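# Getting a new kitchen helper past the first jobs

*Stadstead house notes, 24 Apr 2018*

Vudura sells its two-armed helper with a practice program called Clelludier. You load a room into it and let the arms try the work on screen before they go near your own cupboards. We had the trial version for 11 days. These are the tips worth keeping.

## Before you start a run

- Pick one small job. Picking up a box is plenty for a first evening.
- Open the gripper wider than you think the object needs. You can close it slowly, but a finger that lands on top of a box just pushes it away.
- Keep the speed at 65 or lower on the dial until a job has gone right 3 times in a row.
- Put in the real furniture — chairs too. An arm that has only practiced in a bare room will not know to go around them.

## Boxes, cabinets and doors

A dark red object low between the fingers, then the arms by the cabinet, then the arms at an open door.

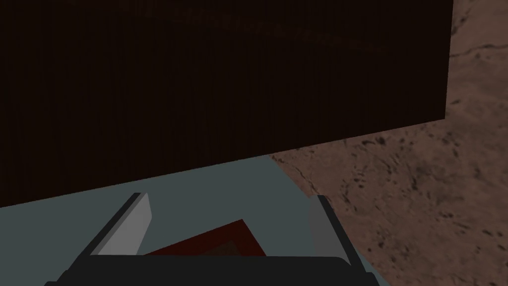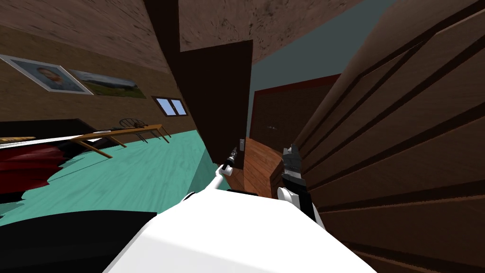
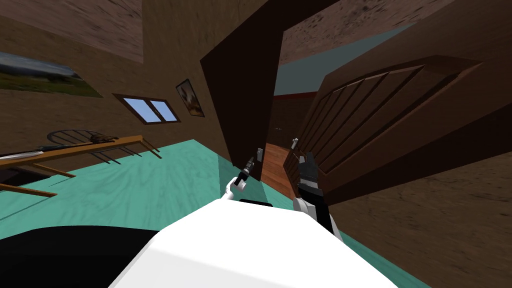
## Settings we changed

1. **Door side.** Tell the program which way each door swings. The default guess was wrong for us on two of them.
2. **Handle size.** Small handles need the narrow grip setting. The standard one is meant for drawer pulls.
3. **Elbow room.** Set 6 inches of clearance beside any tall cabinet. Less than that and the runs kept stopping early.
4. **Save names.** Name each run by room and job, such as "kitchen door." The automatic names are long strings of digits.

## Is it worth paying for?

If you already own the helper, yes. The trial is free through the end of May. After that it is a monthly charge, and you can stop between months without losing saved rooms. The Vahidi add-on has more furniture shapes, but we did fine with the basic set. The printed manual is thin on doors, so use the help pages inside the program for those.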